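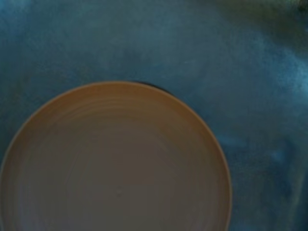

Ticket 254: Gray marks on stoneware plates, won't wash off
Product: Gudar dinner plate, set of 9
Bought from: Tomham outlet shop, Irkenbridge
Status: Solved (mostly)

First message

Hi there! I'm hoping you can help me out, because I've been going back and forth on this for a week and my arms are tired. I bought the beige plates in September and I love them (the little rings in the middle are the whole reason I picked them over the plain ones). But they've started getting thin gray lines all over the eating surface, kind of like somebody went at them with a pencil. I can feel them very slightly with a fingernail, or I think I can. They're worst on the plates at the top of the stack, so the ones we use every day.

My questions are: are these scratches, is the glaze going, and is it still okay to eat off them?

What I've tried so far:

Dish soap and a regular sponge. Nothing.
Dishwasher, normal cycle, twice. Nothing, and I think one plate looked worse but that could be me.
Soaking overnight in hot water with a splash of white vinegar. The kitchen smelled like a pickle jar and the lines were all still there in the morning.
Baking soda paste, rubbed in with a cloth. Some of the lighter lines faded! The dark ones didn't budge.

I haven't used steel wool. I wanted to ask before I did anything I couldn't take back.

Reply from the Tomham help desk

Thanks for all the detail. Please don't use steel wool, it will make this worse. Gray pencil-type lines on a matte or satin glaze are nearly always metal from knives and forks that has rubbed off onto the surface. Try a soft cleanser made for ceramics, the creamy kind, on a damp cloth. Leave it on for 10 minutes, rub in small circles and rinse well. If a line is still there, do it once more. Please also run a fingernail across one afterward and tell us if it catches. If there are cracks, chips or rough bare spots, stop using that plate for food and let us know.

Update, Tuesday evening

Okay, so I got a tube of the Dubey cream cleanser, which was 900 steps from my front door according to my phone, and I'd been walking past that store the entire time. Did one plate as a test. I left it for the 10 minutes, rubbed with an old T-shirt, rinsed, and I'd say most of it came off on the first go. Second go got the rest, except for one line near the rim that I'm pretty sure is a real scratch, because my nail catches on it just a tiny bit. No chips, no cracks.

A thing I noticed while doing it: the lines hide in the rings. If you rub straight across you skip over the low parts and it looks clean until the light hits it sideways. Going around with the rings instead of across them worked so much better for me. Maybe add that to your instructions?

I did also have a small panic over a dark dot in one of them, which I took for a chip. Nail goes right over it, totally smooth, and it doesn't scrub off. Is that something I should worry about?

Reply from the Tomham help desk

Great news, and thank you for the tip about following the rings. A smooth dark dot that stays put is usually a speck in the clay or glaze and is fine to leave alone. The one scratch near the rim is also fine for everyday use as long as it stays shallow. To slow the marks down, put a cloth or a paper towel between plates in the stack, and go easy with steak knives.

Last update from me

All 9 are done now! It took two evenings and most of the tube. Rim scratch is still there, I've decided to live with it, and that plate goes to whoever is having toast. I cut up an old flannel sheet for between the plates and it's a bit of a pain at dinner time, but they don't make that awful scraping noise anymore when I pull one out.

One leftover question, no rush. The bowls in the same color are on my list for later and I'd like to know if they have the same glaze, or if they're shinier. If they're the same I'll buy a second tube while I'm at it. You can close the ticket otherwise. Thanks for being so patient with me!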